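Saturday at the Ridby sports food fair

The hall opened at nine and we were in by half past. Ridby had 304 stands this year, most of them small producers of bars, gels and drink powders. I went with Bořivoj Kubíček, who runs trails and wanted something to eat on long days that doesn't upset his stomach.

We started at Trelter, who make a buckwheat and date bar. It comes in a 50 gram size, soft enough to chew while moving. The salted one was good. The cocoa one tasted mostly of dates.
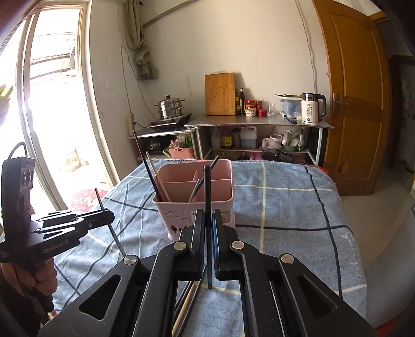
At eleven there was a talk by Rostislav Murín on eating before a marathon. He went through what he gives his own club runners: plain rice or oats three hours before the start, then small amounts of carbohydrate from the first half hour on. Someone asked about daily intake in a heavy week. He said he has runners on 2000 calories who should be closer to 3000, and that they usually notice it in their sleep first.

After lunch we tried the drink mixes at Šimko. The lemon was less sweet than the one I use now. They had no single packets for sale, only tubs - a pity, as I would have taken two or three home.

Parking was full by noon, so come by train. The station is a ten-minute walk from the east entrance. Bořivoj bought a box of the salted bars and will take them on his next long run in October.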